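5. Where the rules stop: workcells outside the fence

The four guidance texts compared in Section 4 agree on more than their authors admit. All of them want a written risk assessment before first power-on. All want a named person who can stop the arm and a record of who that person was. Our doubts concern what happens after the paperwork is signed, when an arm that was assessed as a machine is put to work on a table full of household things.

5.1 The assessed cell and the working cell

Skallelden, the site we followed most closely, keeps its assessment in a binder and on a shared drive. The two copies did not match. The binder copy described a bare table with one test block on it. The shared copy had a list of permitted objects added in February, with no sign that anyone had gone back to the hazard table and asked whether the additions changed it. The lab's own rule says they must. When we raised this with Selina Marti, who signs off the cell, she answered that the objects were light and the speeds were low. Both statements may be correct. Neither of them is a reassessment, and a rule that can be met by a remark in a hallway is doing very little work.

We do not think Skallelden is careless. The Hubmann checklist, which it follows, has 18 items, and only 2 of them mention what is on the table. One asks that the work surface be "free of unnecessary items." The other asks that objects be "suitable for handling." We could not find a definition of either phrase in the checklist or in its notes. An inspector who wanted to pass a cell could pass nearly anything under this wording, and one who wanted to fail it could do that too.

5.2 Clear space

The Heltier code of practice looks stricter. It calls for 600 mm of clear space on any side where a person may stand, and it is often quoted for that number. The trouble is where the number is measured from. Heltier measures from the base of the arm, so the figure says nothing about a gripper at full reach, and nothing about equipment that shares the tabletop with the task. Stands, cables, panels and screens are treated as "fixed surroundings" and drop out of the calculation once they have been listed.

We see no good argument for this. A panel at the edge of a table can be struck, and a cable that arches over a wrist can catch. Listing them makes them known to the assessor, but it leaves them exactly where they were. Supporters of the code reply that contact with fixed surroundings is a matter of property damage and falls outside a safety text. That reply assumes that whatever is struck will stay put, and the code offers no test for it.

5.3 Objects with holes, lips and handles

A second weakness is the way all four texts treat the grasped object as a mass and little else. Starkport's internal rules set a weight limit and a maximum width, then move on. Kitchen items do not fit this scheme well. A colander is light, but it has a rim, a perforated wall and handles that stick out, and a pointed finger meets each of these differently. A rule written for blocks has no opinion on which part may be touched.

The view from the wrist makes the problem plain. At close range a single object can take up most of the image, and an operator relying on that camera alone would have a poor idea of what else was on the table. Of the texts we reviewed, only Starkport's asks for a second view, and it makes this a recommendation. We would make it a requirement for any cell with more than one loose object on the table. We would also ask that the second view take in the wrist and its cables, which the Starkport wording leaves open.
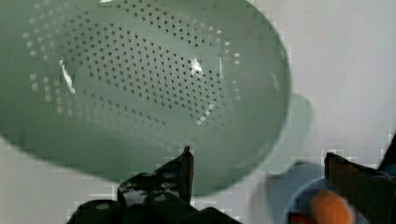
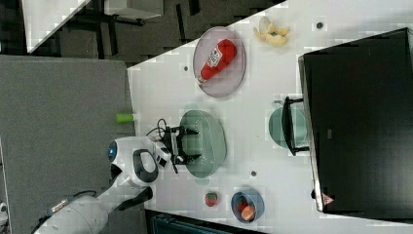
Figure 5. Tabletop work with a green colander and other kitchen items: close view at the gripper (first image) and wider view with the arm, table and nearby equipment (second image).

5.4 What a usable rule would say

Our proposal is modest. Any change to the object list should reopen the hazard table, with a dated entry even when the finding is "no change." Clear space should be measured from the fingertips at full reach. Equipment on the work surface should stay in the calculation. We have no evidence yet that these steps would reduce incidents, and we distrust the claims of that kind made for the existing texts, none of which came with data we could check. The Skallelden object list was last read by us on September 24, 2025, and the hazard table behind it was still the original one.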